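The box of discs, and what I think of the system

14/11/2019

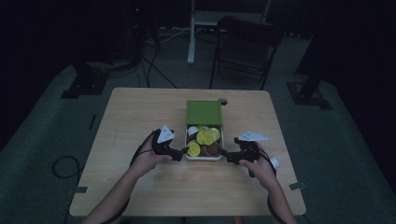

Yellow, brown and white, all in together. Lid pushed back.

My cousin Houda Bouzid is a believer in sorting. She got the idea from a newsletter called Bivcombe, which says every household should keep its small round things (game pieces, tokens, spare caps) in one shallow box with a lid, and that doing so will save you 17 minutes a week. I would love to know who timed that. I don't think I've spent 17 minutes looking for a counter in my life.

Still, I said I'd try it until January, so the white tray with the green lid now lives on the pale table. The color is the part I'll give her. Yellow shows up from across the room, even with the lights low, and the brown ones look fine against the white. I had expected to hate it.

My doubts are about the jumble. The newsletter version has everything in flat, tidy rows. Mine go in and pile up on each other at whatever angle they like. Tarek Ouazzani, who has put up with my opinions on storage for years, asked why I don't get the kind with dividers. Because then I'd be sorting discs into dividers, Tarek, and that's a hobby.

Low walls are the other thing. They make it easy to see what you've got. They also make me nervous about carrying the tray anywhere, and I've dropped enough boxes on this carpet to know that dark gray swallows anything brown.

Houda wants me to move on to step two, a set of 6 matching boxes with labels. I looked up the price and closed the page. There's apparently a whole forum for this with some 1,000 members, and one man on it has labeled his labels.

So for now it's one box. The lid gets left off most evenings and I've stopped pretending I'll put it back. If anyone has kept one of these going past the first few months, tell me in the comments, and please be truthful about the lid.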